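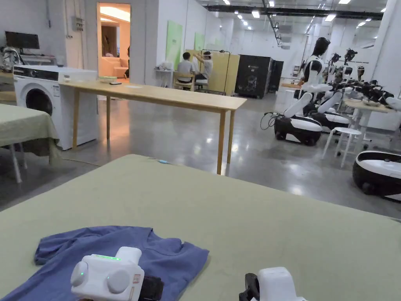 3.2 Collecting demonstrations with hand-held grippers

Figure 2. The view from the demonstrator's station, with a T-shirt laid out on the covered table and two hand-held grippers within reach.

Our first attempt at teaching garment folding used remote control. The operator sat in front of a pair of leader arms and moved them, and the robot copied the motion a moment later with the enthusiasm of a teenager asked to do laundry. Folding a single shirt this way was possible. Folding a second one required a break. Cloth punishes hesitation, and a remote operator who cannot feel the fabric hesitates constantly.

We therefore moved most of the collection to hand-held grippers (Figure 2). The demonstrator holds one in each hand and folds the garment directly, with no robot in the loop. The jaws match those of the Trunik end effector, so a grasp that works in the hand is at least mechanically available to the arm. Whether the arm can reach the same place at the same angle is a separate question, and one that the demonstrator, blessed with a human shoulder, rarely stops to ask.

The protocol is short. The shirt is spread on the table with the collar visible to the head camera. The demonstrator picks up both grippers, waits for the recorder to confirm that the two streams are in step, and begins. A sleeve is folded in, then the other, and the hem is brought up to the collar. Any grasp made with bare fingers ends the episode. This rule was added in February, after we noticed how often a stubborn sleeve had been corrected by a helpful thumb.

After filtering, the dataset contains 3081 episodes. Filtering removed recordings with lost tracking, dropped garments, or a demonstrator talking to a visitor while waving a gripper for emphasis. Episodes longer than 35 seconds were also discarded. Most of these showed someone trying to get the fold perfect, a habit we would admire more if the policy had not learned to pat the finished shirt indefinitely.

Remote control was kept for recovery behavior. When the trained policy failed on the robot, an operator took over through the Ginero interface and brought the shirt back to a state the policy recognized. These corrections are slower and uglier than the hand-held demonstrations — which suits them, as the robot's mistakes are also slow and ugly. Nipon Prasertsri labeled the takeover points by hand and has asked that we describe the labeling criteria as "consistent after Friday." Labels made before then were redone.

3.3 Aligning the two sources

The hand-held and remote recordings differ in speed and in camera height.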